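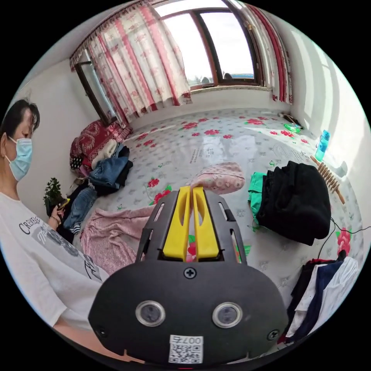 Facilities Support — Utulmont Residence
Ticket 186
Category: Linen and clothing storage
Room: Bedroom, window side
Reported by: Morena Bellini
Status: Pending resident confirmation

Issue
The resident reports that clothing sorted on the bed is returned to the wrong shelves. Jeans have been placed with nightwear on 2 occasions, and a black garment could not be located for most of June.

Findings
The bed is used as the sorting surface, with the rose-patterned sheet left in place. Two pairs of blue jeans were in separate piles on the left side, one of them folded with dark items and the other partly under a pink patterned garment. A folded black garment on a green garment was on the right. The shelf labels supplied by Nimri had come loose on 4 shelves, and the remaining labels did not match the current storage list.

Action taken
Labels replaced. Jeans assigned to the lower shelf — both pairs together. The red quilted pillow is to be kept off the sorting area while clothing is being folded.

Update, 4:10 p.m.
Resident requests a separate shelf for light cotton items. Request forwarded to Housekeeping. Delivery of one additional shelf is expected in about 6 working days.

Next step
Ms. Bellini to confirm the revised shelf list in writing. The ticket will remain open until the list is received.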